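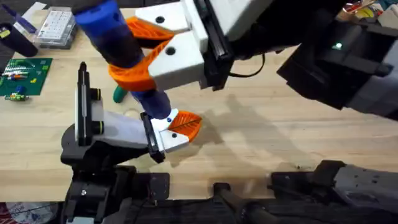 Blue with a navy band, over the pale bench. December, mid-morning.

Colours on the Bench

I've finally sat down with a cup of tea. It's a small gallery (I take a lot of photos and then go off most of them) and I've rambled underneath as usual, so scroll past the words if you only came for the pictures. Everything was taken in the back workshop at Cillard, on the big wooden table everyone fights over.

If you've been reading for a while you'll know my thing is colour. I can't help it. Other people look at a workbench and see jobs that need finishing, and I see that somebody has put lime green next to maple and I have to go and find my phone. The blue in the top photo is a lovely deep one, and the darker navy band around the middle makes it look even better. There's a tiny white dot near the rounded end as well that I didn't notice until I had it up on the big screen. And then orange right up against it! You could paint a kitchen in those two, if you were braver than me.

About the table

We got the tabletop when Gresteo cleared out their old showroom. İlker Gezer heard about it first and drove over with his trailer before anyone could change their mind. It took four of us to get it through the roller door, and we put it down on the ramp twice for a breather. Sevim walked backwards the whole way giving directions, most of which contradicted each other.

It's the butcher-block sort, all those long strips side by side, and I'm a bit in love with it. Every colour you put down on it looks good. Our old bench had a grey melamine top and the photos always came out looking like a dentist's tray. On this one the light bounces off the varnish a little and everything warms up. It has its scuffs now, and I like those too – Bülent would sand the whole lot back tomorrow if we let him, and every few months he asks again.

Things I've learnt about keeping a wooden top decent in a busy workshop, for those who wrote in to ask:

Wipe it down at the end of the day with a barely damp cloth and then a dry one. Don't leave the damp cloth sitting on it overnight, which I have done, and there was a pale patch for weeks.

Coffee goes on the windowsill. I'm strict about this and I'm the worst offender.

Put a scrap of ply under anything you're drilling. Berkay Karabulut has a stack of offcuts under the sink, help yourself.

If you get a dent, a damp tea towel and a warm iron will lift a shallow one. Test it somewhere hidden first if yours is varnished, and go gently.

The printed parts

A fair few of you asked about the coloured bits that keep turning up in my photos. They're prints, and there are boxes and boxes of them. The rule here used to be that you printed in whatever was already loaded, so we ended up with a brown hinge, a pink hinge and a see-through hinge all on the one cupboard. Kadir Ersoy got fed up with that and started putting in a proper order with Trirnus, and since then it's mostly been orange, white and that screaming lime green.

I thought I'd hate having fewer colours and I've come right around. Orange and white together look so fresh, and you can find an orange piece on the floor from across the room (the clear ones we simply trod on). The orange is my favourite to photograph, with all those fine layer lines that catch the light if you get down low enough. The lattice pieces are prettier again. I'd wear them as earrings.

The most I've ever seen come out of one weekend's printing was a full washing-up tub. Kadir reckons one particular batch took 19 hours, and he came back at night in his slippers to check on it. We've since bought him a proper pair of indoor shoes, from the Türkmen place near the station, and he's very pleased with them.

Sorting is another matter. We have drawers, we have labels on the drawers, and what's on the labels has very little to do with what's in the drawers. Sevim Kozan had a go at it last winter with a label maker and a podcast, and for a little while it was heaven. Then somebody put the big washers in with the small washers and we slid back to the way we've always been. If you've got a system that survives more than a month of other people using it, please write in!

Screws, and the little driver

I held out against cordless screwdrivers for years. My dad did everything by hand and I thought I should too, and I had the sore wrist to show for it. Then I borrowed one for a job with up to 44 screws in it (flat-pack shelves, never again) and that was the end of my principles. A full-sized drill is too much for small plastic parts in my opinion. You lean on it a bit too hard and the thread's gone before you've blinked.

My own routine with printed plastic, for what it's worth. Start the screw with your fingers so you know it's sitting straight. Lowest setting you've got, short squeezes, and let go as soon as the head meets the surface. If it has to be really snug, do the last bit of a turn by hand. And if a hole has stripped, a slightly fatter screw will often save you printing the whole thing again, although Bülent Toprak will tell you this is cheating.

The other thing I'd say is that a light on the nose is worth having. I thought it was a gimmick when I first saw one. Then I tried getting a black screw into a dark corner under a shelf at half past five in the evening, and I've been converted ever since. It does make white plastic terribly bright in photos, mind you, and I haven't worked out the settings on my end. Tips welcome.

My favourite from the whole set is the one with the WORX driver up close, all glossy blue, with its nose lit up over the white block and the orange wedge. The lime green ring is lying off to the side on the wood, with its little holes in pairs. I love how loud it all is.

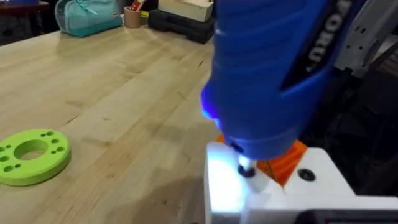
Prints and postcards

Quite a few of you have asked whether you can get these as postcards. I've had a small run done before and they went quicker than I expected, so I'm going to do another one. Same size as last time, matte this time round, because the gloss ones showed every thumbprint. They'll be on the front desk at Cillard in the wire rack, next to the honey. Put your coins in the tin, or if you're too far away send me a message and I'll post you a set.

I'm also tossing up a bigger print of one of them for the hallway, where the noticeboard used to be. Berkay votes for the green ring. I'd lean towards the blue and orange, and İlker wants a photo of his trailer.

My photo folder is up to number 878, so there's plenty more where these came from once I've been through and thrown out the blurry ones (I kept a bit of blur in the screwdriver shot, I think it suits it). Next up will be the paint shelf, which has had a good tidy and has never looked so smart, and after that the jars of odd buttons that Sevim brought in from her mum's place. If there's a corner of the workshop you'd like to see, leave me a note in the comments and I'll go and have a look next time I'm in.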